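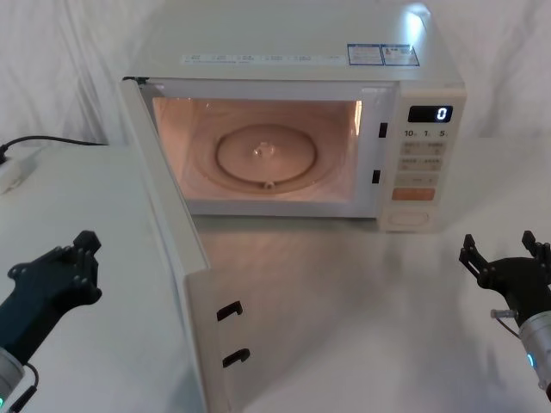 The Demissie appliance test rooms in Walton opened to the public for one day, and I went because our old microwave is on its way out and I wanted to see how they get checked before anyone writes a rating. Admission was free. Parking was in the lot behind the Moltetti bakery, a short walk away.

Check-in was a folding table inside the side entrance. They gave out a sticker and a sheet with the room numbers, and you could go in any order. I started upstairs with the countertop ovens, where most of the space goes to microwaves.

The staff member in that room kept the talk short. Each oven gets a heating test first. They put in a measured 1000 grams of water, run it on full power, and take the temperature before and after. A second test uses a tray of egg mix to find the cold spots. She said the turntable matters more than people think, and that a lot of complaints about uneven heating come from a plate that isn't sitting right on the coupler in the middle. Lift it out, wipe underneath, put it back and turn it by hand until it drops into place. I did this at home the same evening and ours had been off.

Doors get their own test. A rig in the next room opens and closes them 3000 times a day until they have done the full run. After that they check that the latch hooks still line up with the slots and that the seal is clean and flat. A push-button release usually wears differently from a pull handle, and they had a few worn springs laid out on a tray to show it. The rig is loud. They offer earplugs at the door and I would take them.

The part I liked best was the control panels. Visitors could try several ovens and time how long it took to set one minute. Quick-time keys were the fastest for me. The dial on the Arix model took me three tries, and the man next to me gave up on it. Small print on the buttons was the most common complaint on the comment cards pinned up by the window.

Downstairs was kettles and toasters. I spent 6 minutes there because the line for the toaster demonstration went out into the hall. The cafe had coffee and a ham roll, both fine. It closes an hour before the rest of the building, so eat early.

The next open day is planned for April. The stairs are steep, but there is an elevator at the back if you ask at check-in.

14 shares
3 comments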